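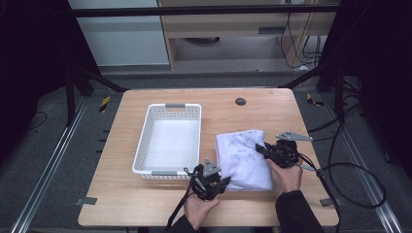
Will the folding cells take anybody's job on the linen side?
Jobs are staying, but they're changing. Everyone who folded by hand last year is still on the Vasaden roster, and most of us now spend part of the shift running a station, teaching a station or checking one.

STATION SAFETY WALK, FOLDING AND TEACHING AREA
Vasaden site, walked Monday, October 17, 2022
Marks: OK / FIX / WATCH. My comments go under the line, same as always. I'm on days now, so if you work nights and see it differently, please write on it!

1. Table fastened down, no rocking - OK
I leaned on every corner of every station with my full weight (you're welcome). All solid. The Stasano tables used to creep a little by the end of the week and I haven't seen that since the brackets were retightened in September.

2. Table height suits the person using it - FIX
Stations 1 and 2 are set at 90 cm. That's fine for me and too tall for at least two people on nights, who end up with their shoulders around their ears. We either get a step platform or we lower one table and leave it lowered. I vote for lowering one.

3. Cables clear of feet - WATCH
My usual complaint. Cables on the hand tools are fine while you stand still, but we're linen people and we don't stand still. Coil the slack and keep it off the side you walk in from. One more hook per station would do it, and I've put in for the hooks.

4. Floor tape and rails visible - OK
One strip at station 3 is lifting. I pressed it back down with my shoe, and that isn't a repair, so it's on the list for Thursday.

5. Hand tools: grip, jaws, weight - WATCH
Jaws clean, nothing cracked. Weight is a different matter. Folding a hundred towels with your own fingers tires your back, and doing it through a pair of grippers tires your wrists and thumbs. It's a new kind of sore. Four of us mentioned it without being asked. Please don't grit your teeth through it, tell the lead and swap out.

6. Break rotation followed - FIX
The sheet says up to 29 minutes at a teaching station and then you switch. I looked back through the log and the longest stretch was 72. I know how it happens, you get into a rhythm and the pile is almost done. Still no. The Wang timer on the wall works perfectly well if someone starts it.

7. Stop button reachable from both sides (automatic cells only) - OK
Tested all of them, left hand and right hand. Cell B is stiff but it does trip.

8. Guard doors and interlocks (automatic cells only) - OK
Opened each door mid-cycle. Everything stopped when it should.

9. Noise - OK
68 dB at the aisle, quieter than the old ironer by a mile. You can have a conversation now - I hadn't expected to enjoy that as much as I do.

10. Training cards up to date - FIX
Three cards still say "folder" and list only the hand folding course. If you run a Nukarent cell you need the Nukarent card, signed, before your next shift on it. This also matters for pay, so chase it! The new grade only starts when the card is in.

11. People know who to ask - WATCH
I asked on the floor and got three different answers. Jams go to the shift lead. Anything that moved when it shouldn't have goes to maintenance, with the cell stopped and tagged. Questions about hours or grades go to the office, and they do answer email, just slowly.

Still open from the September walk
- Anti-fatigue mats for stations 1 and 2 (ordered, not delivered)
- Smaller gloves
- Second copy of the jam sheet, large print, for nights

Fixes from items 2, 6 and 10 need a name and a date next to them before the next walk. The clipboard is on the hook by the time clock.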